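Cell notebook, April, bin-to-bin bench

Came in to Evaristo's note: "picks drifting left again, recalibrated, fine now." I don't believe the second half. That's the third time we've recalibrated our way out of this and it has come back each time.

What I checked before touching anything in software:

Clamps first. Left one took a good quarter turn before it bit. Right one was tight. If one side of the front bin can creep and the other can't, the bin rotates a little every time the gripper leans on a wall, and then of course the picks drift. No amount of camera calibration fixes a bin that walks. Deschamps sold us on the clamps as a temporary thing until the brackets from Skokovari arrived. I have stopped asking about the brackets.

Marked both bin corners in pencil on the wood. Tape marks are useless for this, the edge lifts and you end up measuring the tape.

Cables. The loop by the wrist is still longer than I'd like. Villalobos says it needs the slack for the full 90 degree turn. Maybe. I jogged through the turn at 5 percent and watched the loop: it didn't snag, but I've only seen it behave at 5 percent, so that proves very little. Full speed is where it would catch.

Gripper. Wiped the fingers and checked the linkage pins by hand. A bit of play in one finger joint. Could be wear, could be how Privasa ships them, their data sheet gives no figure for it. Wrote to them. Expecting a brochure back.

Ran picks out of the front bin with the usual mixed junk, toys and small packaging.
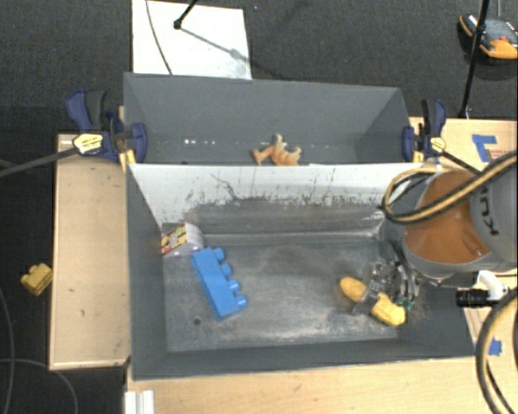

The Privetau planner still scores its grasps by its own confidence number, and I still can't get anyone to tell me what the number means. It rates a long object lying close to the wall as an easy pick. I'd call that the hardest one in the bin, with the fingers working right next to a sloped side. If the bin is creeping, I'd bet those picks are what pushes it.

Also: the floor of the front bin is badly scratched and the back panel is chipped. Evaristo thinks the scratches confuse the depth camera. Possible, but I'd want to see it with a clean liner in before blaming them.

To do:
— check pencil marks after 5 runs, then again tomorrow before anyone recalibrates
— shim the left clamp if it has backed off
— cable loop at full speed, someone standing at the stop button
— do NOT recalibrate until the marks have been read. Evaristo, this means you.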